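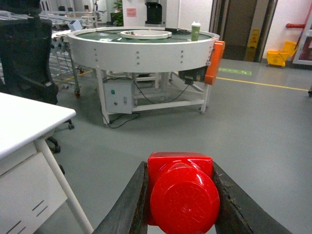 For three weeks our gripper was dropping parts, and I looked for the reason in the wrong place. I want to write it down before I forget the order of things. The drops began in January, always with shiny plastic pieces and almost never with the cardboard ones. First I blamed the turntable. The green belt had been changed before the holidays, so I thought the parts were coming a little later than the program expected. Þröstur Oddsson adjusted the speed with me for one whole evening and we got nothing from it. Then I finally looked well at the fingers while they were holding the red piece. The inner side of the right one is frayed and scratched exactly where it presses, and the left one is worn too.

I felt a bit stupid. The wrist camera looks at these fingers all day long.

What happens, I think, is this. The worn finger still closes to the correct position, so the controller reports a good grip. But the part touches only on a small area, and when the arm turns fast, the part rotates and falls. In the log of that bad week we had 353 picks and 13 drops, and every one of the 13 was written as "grip OK". This bothers me more than the drops. One piece flew as far as the office chair, and Keisha Whitlock had stood up from it a moment before.

So now we do two things. The arm runs slower until the new fingers come from Rurmont — they promised five working days, we will see. And the grip check reads the motor current after the turn also, not only before it. Gönül Karaca wrote this part and it took her less time than my whole story with the belt.

I still don't know how many picks a pair of fingers should survive. If somebody has a number for glossy plastic, please write me.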